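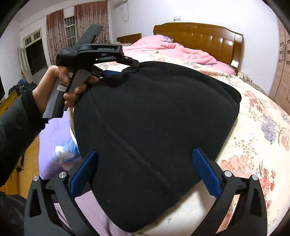 Week 2. Black fabric on the floral bedspread, wardrobe behind.

Home Textiles and Clothing Care, Room 109
Notes for session two: folding on a bed

Hi all, these are my notes from Saturday, typed up for the people who missed it and for those of you who were too busy folding to write. Bring them in January when we get to wardrobes.

Last time we did shirts, and shirts are easy because they have a collar and a collar tells you where the top is. Thick, soft, dark clothes are a different animal. Put one down in a heap and you get a big black dome with a seam wandering across it, and half of you couldn't say which end was up! So the first skill is just finding your way around the thing.

Find the waistband first. Elastic puckers up, so you can feel it even when the light is bad and everything is black on black. Then follow a seam with your thumb until you know what it belongs to. Kanokwan Boonchu asked if it matters which seam. Nope, any long one will do, as long as you stay on it.

The bed as a work surface
I like a bed for this (I grew up folding on one) but it has its quirks. The mattress gives, so you can't press a crease the way you can on a table – you have to smooth outward with a flat hand instead. Push the duvet up toward the headboard before you start. Small stuff like cloths and plastic bags can go off to the side, but please don't fold on top of them. You'll get a lump and wonder why.

A light, patterned bedspread is great under dark clothes. You can see the outline of the garment against the flowers, and the outline is really what you're working on.

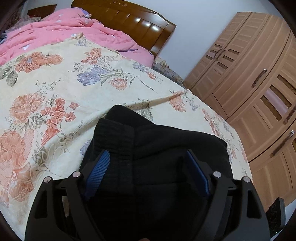
Mererid Rees

Dark trousers with an elastic waist, step by step
Lay them out with the waistband to your left, or to your right if you're left-handed. Bring one leg over the other and match the hems. Don't pull on the elastic to get it flat, it'll only spring back and drag the rest with it. Let it stay gathered and work on the smooth part.

Fold the hems up toward the waist and stop a little short, then fold again. Thick fabric wants to roll open at the fold, so lay your forearm across it and count to five. If a rounded flap pops up behind the waistband, tuck it under and go again. Shallow creases are fine. We're folding, we're not ironing.

Ward Van Rooij likes to roll his instead. I have no quarrel with rolling for a suitcase, but in a wardrobe I can never find anything in a row of black rolls.

For next time
Read the Pledside handout on knits, pages 100 to 109. Skip the bit on starch.
Fold one dark garment every night, on whatever bed you've got, and write down where you got stuck.
Yaowalak Sombatkul has the spare hangers, so ask her if you need a set.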